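Moltavia-Salzpfanne

Die Moltavia-Salzpfanne ist ein flaches Feuchtgebiet mit angrenzendem Naturlehrpfad, südlich der Ortschaft Somar. Fläche 289 Hektar, davon der größte Teil nur im Winterhalbjahr überflutet. Bekannt vor allem als Rastplatz für Flamingos und Limikolen. Seit der Stilllegung der Saline unter Schutz.

Lage und Entstehung

Flache Senke, kein natürlicher Abfluss. Wasser kommt aus zwei Gräben im Norden und vom Regen, ab November meist deutlich steigender Pegel. Tiefste Stelle beim ehemaligen Pumpenhaus, dort 42 Zentimeter bei Normalstand. Der Boden ist schwerer Ton, oben salzig verkrustet. Im Sommer Trockenrisse.
Die Becken sind teils noch an den alten Dämmen zu erkennen. Der mittlere Damm wurde an zwei Stellen durchstochen, damit sich das Wasser besser verteilt.

Geschichte

Salzgewinnung durch die Firma Edex, zuletzt nur noch Streusalz. Nach dem Ende des Betriebs lag das Gelände erst einmal brach, Teile wurden als Schafweide genutzt. Der Lehrpfad geht auf einen Vorschlag der Botanikerin Macarena Sarmiento zurück, die hier die Quellerbestände kartiert hatte. Ihre Karte gilt bis heute als Grundlage für die Pflege, obwohl der Ostteil darin fehlt.

Pflanzenwelt

Queller, Strandflieder, Salzmelde, am Rand Tamarisken. Auf den Dämmen Strandbeifuß und verschiedene Gräser. Schilf nur am Nordgraben, wo das Wasser süßer ist, es wird alle paar Jahre im Winter gemäht. Im Frühjahr blüht der nördliche Damm auffällig gelb, das ist Raps aus den Nachbarfeldern und gehört eigentlich nicht hin.

Vogelwelt

Größter gezählter Bestand an Flamingos: 3,000 Tiere (Winterzählung, Anwara Sarkar). Dazu Säbelschnäbler, Stelzenläufer, Seeregenpfeifer. Brutnachweise für alle drei, beim Seeregenpfeifer nicht jedes Jahr. Rohrweihe regelmässig im Schilf. Brandgänse brüten in alten Kaninchenbauten im westlichen Damm, die Jungen werden dann quer über den Pfad zum Wasser geführt, der Abschnitt ist in der Zeit gesperrt.

Lehrpfad und Zugang

Rundweg, Beginn am Parkplatz Tunstall. Die ersten 200 Meter Bohlensteg, danach Dammweg, bei Nässe rutschig. Tafeln zu Salz, Pflanzen und Zugvögeln, die Tafel am Pumpenhaus ist verblichen und kaum noch lesbar. Hunde nur an der Leine. Bestes Licht für Beobachtungen morgens vor 9 Uhr, nachmittags schaut man vom Damm aus gegen die Sonne.

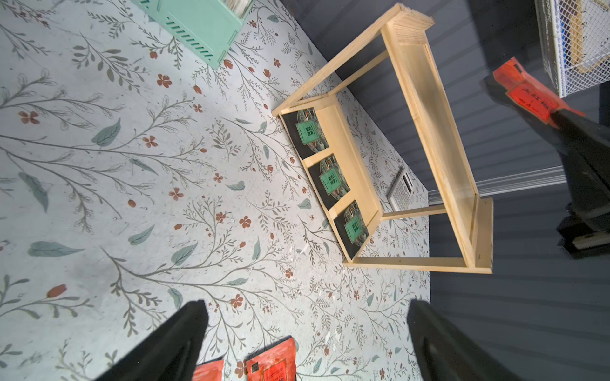

Imogen Furnival hält die Öffnung des mittleren Damms für einen Fehler: Das Wasser stehe seither zu gleichmässig, die trockenen Schlickinseln fehlten, und gerade die brauche der Seeregenpfeifer. Pauline Dunmore widerspricht, die Inseln seien schon vorher zugewachsen gewesen. Eine Auswertung der Brutzahlen dazu liegt bisher nich vor.

Siehe auch: Saline Somar, Nordgraben, Salzwiesen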